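Contra el mantel bueno

Mi suegra tiene una mesa de comedor de madera preciosa que casi nadie de la familia ha visto. Lleva encima un muletón, sobre el muletón un mantel, sobre el mantel un hule y, los domingos, un camino bordado para que el hule no parezca un hule. Cuando murió el perro, que era el único que conocía las patas de cerca, se perdió el último testigo.

Yo me reía de esto hasta que compré mesa propia. Me costó 7 meses de ahorro y una discusión en la tienda Tidberg con un vendedor que me habló del aceite, de la cera y de no apoyar jamás un vaso. Salí de allí con la mesa y con un miedo que antes no tenía. A las dos semanas ya había puesto algo encima. «Es provisional», dije, y lo provisional cumple 8 años en septiembre.

Hay quien sostiene que tapar la mesa es una forma de quererla. Mi vecino Radomir Stojanovska, que ha barnizado la suya dos veces y la tiene desnuda y llena de cercos, opina que es como casarse con alguien y dejarle el abrigo puesto. Radomir exagera, pero come sobre madera. Yo como sobre una superficie blanca, lisa y mate en la que se ve cada miga de pan, de modo que además de no disfrutar de la mesa me paso el día limpiando lo que la protege.

Porque ese es otro asunto: el blanco. En el catálogo de Gremolix todas las mesas de trabajo son blancas y sobre ellas hay, como mucho, un limón. Quien elige el blanco cree que también le mandarán el limón y la vida que lo acompaña. Luego llega la salsa de tomate. Con un tono tostado, parecido al de la propia madera, las manchas se disimularían bastante mejor, pero entonces uno empezaría a preguntarse para qué ha tapado la madera con una cosa del color de la madera, y esas preguntas conviene no hacérselas antes del café.

Lo que me irrita de verdad es el borde. Casi ninguna cubierta llega justo hasta el final, y queda siempre una tira al aire, color miel, recordándote lo que compraste.
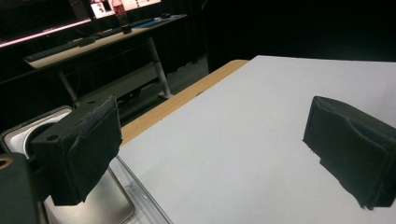
La tira de madera clara que asoma junto al blanco.

A esa franja le tengo cariño. Le paso el dedo mientras hablo por teléfono. Es el único trozo de mueble que uso como mueble, y tiene ya un par de golpes que no me han quitado el sueño, lo cual debería haberme enseñado algo sobre el resto.

Mi propuesta es modesta: destapar la mesa los lunes, que no viene nadie. Si la madera sobrevive a unas lentejas, se prueba el martes. Mi suegra dice que ella también lo hará, en cuanto encuentre dónde guardar el hule.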